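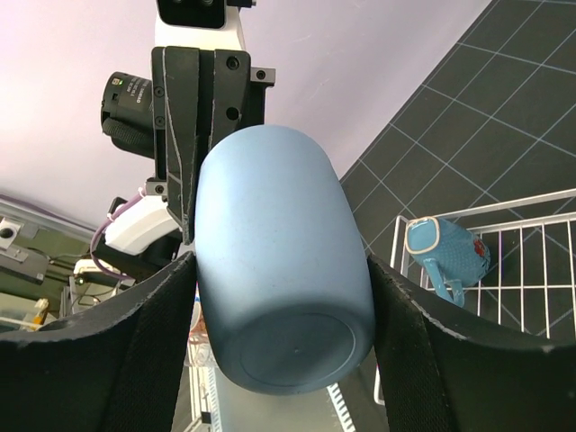 5. Setting the grip on cups and mugs

Do this section after the arms are bolted down and before you let anyone's favorite mug near the bench. The Fosel build guide puts it last. We did it last too, and then did it again.

Note: Finger pads fray along the edges. A little fuzz is fine. Replace a pad when the black plastic shows through.

5.1 Set the speed slider in the Lamwood panel to 2. It goes higher. Leave it alone.

5.2 Put a plain cup upside down between the open fingers, with the base facing toward the palm. Pick one you have already stopped caring about.

5.3 Close the fingers in small steps until both pads touch. If one side gets there first, stop and re-center the cup by hand. The motor will happily do the centering for you, using the cup as the tool.

CAUTION: Keep your own fingers out of the gap while the arm is powered. The Bemitz driver does not know what a thumb is.

5.4 Add force one notch at a time, up to 4. Tug the cup gently after each notch. Write down the first setting that holds.

5.5 Bring in the second arm slowly and stop it short of the cup. Check that its cables have slack and that none of them loop over a joint.

5.6 Repeat with a mug lying on its side on the wire rack. Approach from the end without the handle. Handles get their own section (see 6.2), and they have earned it.

If the arm freezes with error 2000, switch off at the wall, wait, and switch on again. The Başaran forum has a long thread about the cause. The switch is faster.

Last changed 5th May.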